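Firnum Stainless Work Table
Sold by Nimetwood. Page updated Aug 12, 2020.

Price: $197, tape kit included
Weight: 23 kg
Top: brushed stainless steel, rectangular
Finish care: mild detergent, soft cloth
Warranty: 5 years on the top, one year on the feet
Delivery: flat packed, metro and regional

The Firnum is a plain steel table for light bench work. Most of the ones we sell go to people who clean, sort or repair small car parts, and to shops that want a surface they can wipe down at the end of the day without worrying about grease getting into it. It has no drawers and no backsplash. You can sit or stand on any side of it.

We keep one in use at the Prorasside workroom, where customers can try it before ordering. Bring a part along if you want to see how it sits.
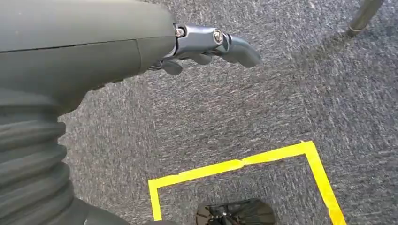
Photo: Syahrul Ginting, Prorasside

Marking out the top

Each table comes with a 15 m roll of yellow tape. Bare steel gives you no lines to work to, and a taped outline is the cheapest way to keep parts in the same spot every time. Two zones suit most jobs: a smaller one for clips and hand tools, and a larger one for the part itself. They can share a side, which saves tape and leaves more of the top free.

Wipe the steel with methylated spirits first and let it dry. Lay the long sides before the short ones and press the tape down from the middle outwards. Corners can be overlapped or cut square. Overlapped corners go on faster and wrinkle a bit, but they hold just as well. Replace the tape when the edges start to lift. Any gum left behind comes off with eucalyptus oil.

If you work on wheel trims, make the big zone a little larger than the biggest one you handle. A full-size hubcap takes up a lot of room and it's annoying to have the rim sitting over the line.
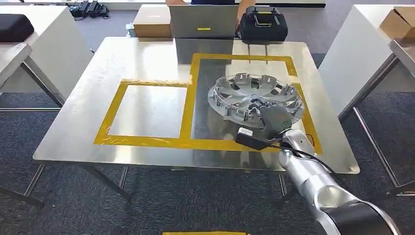

Plastic trims can be laid straight on the steel. For painted alloy we suggest the Mfaume mat, sold separately, which is a thin grey rubber sheet that can be trimmed with a utility knife. Put the mat down first and tape around it. With the clip side facing up you can check the retaining clips one at a time and see whether any are cracked or missing before the trim goes back on the wheel.

Steel shows fine scratches from the first week. They blend together with use and don't affect the surface. Always rub along the grain when cleaning. Please don't use steel wool or anything with chlorine in it, as neither kind of damage is covered.

On carpet, check the level again after a few days, once the feet have settled. Each foot adjusts by hand and locks with the small spanner in the box.

Assembly takes nearly half an hour with two people. The top is awkward for one person to turn over.

Spare feet, extra tape and mats are kept in stock. The next delivery of tables is due in September, and orders are filled in the sequence they come in. For trade quantities or freight to a regional address, ask for Dörte Brinkmann at the Nimetwood office.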